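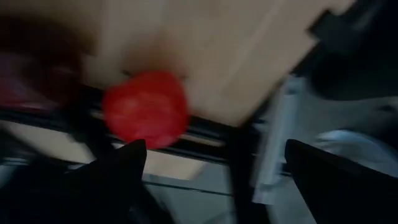
A reader in Trendham writes that toy food goes grubby faster than anything else in the house, and asks if it can go in the washing-up bowl. Hard plastic pieces can. Use warm water and a drop of washing-up liquid, then dry them on a towel.

1. Wipe the table before the play food comes out. Crumbs end up in every seam.

2. Keep it in something with gaps. An open-weave basket lets air through, and children can see what's inside – red and orange fruit shows up well. Stand it on a mat so it doesn't scratch. 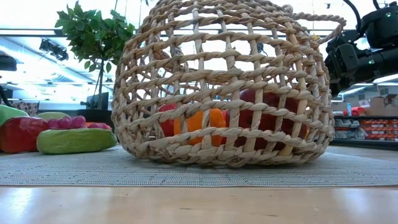
3. Shake the basket out over the sink every 7 days or so. Brush rope with a dry nailbrush.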